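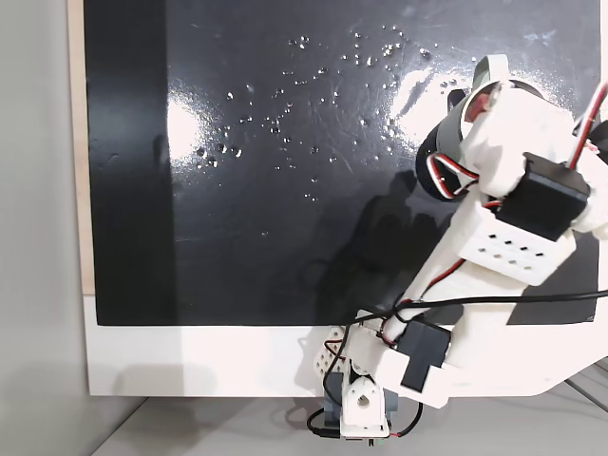
The Zornby School of Building Care trains people for careers in cleaning and upkeep. Our courses cover floors, glass, restrooms, kitchens and shared workspaces, and they are taught in small groups. Students learn to look closely before reaching for a cloth. Clear drops of water on a glossy black panel, with faint scratches in the finish, call for a light hand and a clean, soft towel. The same care is expected in every room a student is assigned.

Our Campus

The school occupies two buildings on Konstantinidis Street in Minness. Together they hold classrooms, a supply room and a reading room, with 625 titles on cleaning methods, safe storage and workplace health.
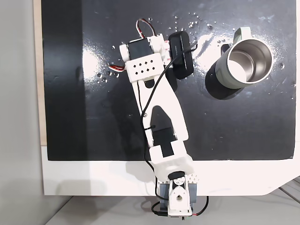 White 3D-printed arm above a glossy black work surface

Since its founding, the school has awarded certificates to 1,068 students. Many now work in the hospitals, schools and offices of the Minness area. 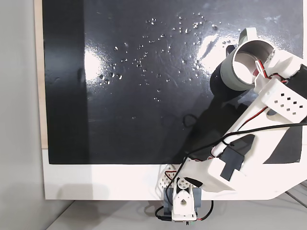 Programs and Admission

The Basic Certificate takes four months and is offered in day and evening sections. Graduates may continue to the Nistik Program, a course of study for shift leaders that covers scheduling, supply orders
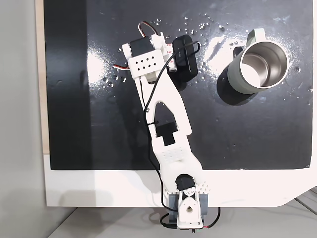
and the training of new staff. Applications for both programs are accepted throughout the year, and the next evening section begins in February.

Page last updated Dec 25, 2023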